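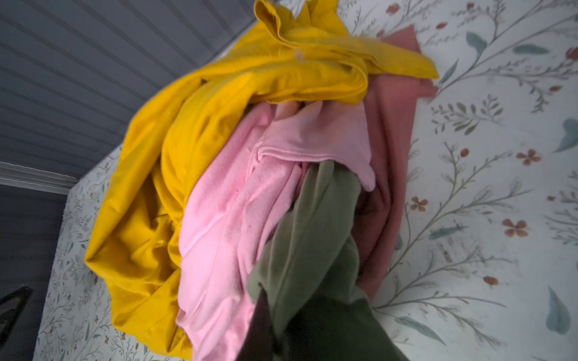
Folding laundry goes a lot easier when you give yourself five minutes with the pile before you fold a single thing. I know that sounds backwards, and for years I was a grab-the-top-item-and-go sort of person, but sorting first has saved me more evenings than I can tell you. Start by looking for color and texture. A mustard-yellow piece draped over a fuzzy pink fleece, with something olive green twisted up on top, is easy to pull apart by eye, and once you've spotted where one garment ends and the next begins you can lift each one out without dragging the others along with it. If your pile is all navy blue and black (my husband's half of the closet, bless him) go by feel, and do it near a window.

What you'll need

A flat surface at least as wide as your biggest sweatshirt laid out with the arms open
A lint brush or roller
A basket or shelf for the finished stacks
A cup of something warm, optional but recommended

I like a soft surface with a cover on it, since slick tabletops let everything slide off toward the floor. A blanket over the table works nicely too.

Step 1. Pull the pile apart

Find the biggest piece first. It's usually wrapped around everything else, and getting it out of the way loosens the whole heap. Take hold of it by a seam or a hem, never by one loose corner of a knit, and lift slowly. If a sleeve comes up with something else tangled inside it, put the whole bundle back down and unwind it. Tugging stretches cuffs, and I have a cardigan with one arm noticeably longer than the other to show for it.

Lay each piece down on its own as it comes out. They can overlap a little.

Step 2. Turn things right side out

Reach in, grab the cuff, and pull it back through. Do all of them in one go before you fold any, and run a hand down each sleeve and pant leg while you're at it. This is where the missing socks are. I once found two in a single pair of sweatpants, plus a grocery receipt that had been through the wash and come out as confetti.

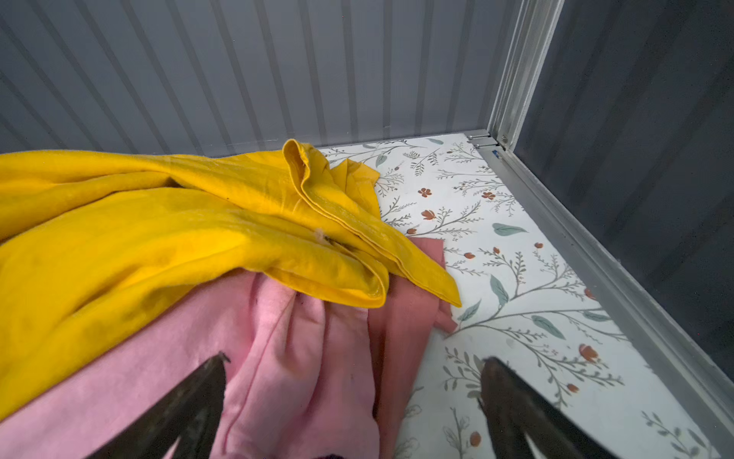

Now give every piece one good shake, holding it at the shoulders or the waistband, and smooth it down with the flat of your hand. You want to push from the middle out to the edges. Smooth, slightly shiny fabrics hold on to a crease once it's set in, so do those first and let the fleece wait its turn. Fleece is very forgiving and will look about the same whatever you do to it.

Go over anything linty with the brush at this point. Always brush in one direction.

Step 3. Fold the bulky things

For a fleece or sweatshirt, lay it face down and bring one side in toward the center, with the sleeve folded straight back down along the body. Do the same on the other side. You should have a long strip with the collar at the top. Fold the bottom up to the middle, then fold once more. Press the air out gently with both forearms (my mother did it this way, and it works so much better than patting).

If the piece has a hood, fold it down onto the back before you begin.

Step 4. Fold the thinner things

Shirts go the same way, only in thirds at the end so they can stand up on their own in a drawer. For pants, lay one leg over the other, tuck in the little point at the seat so you have a straight edge, and fold from the ankle up. Soft leggings can be rolled instead.
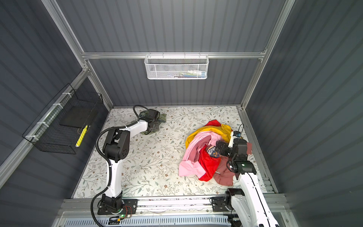

Keep the stacks low, too. A tall tower looks wonderful for as long as it takes someone to want the shirt at the bottom. I put heavy pieces underneath and thin ones on top, and I start a new stack as soon as the old one begins to lean.

Step 5. Put it all away the same evening

I'm as guilty as anyone of leaving folded clothes on a chair until they've been worn straight off it. Set a timer for 30 minutes when you begin and save the last few for walking things to their drawers. Small odds and ends can go in a hanging basket until their partners show up.

A few extra notes

Delicate knits should be folded and never hung, especially heavy ones.

Leave a little room in each drawer so you can see every edge.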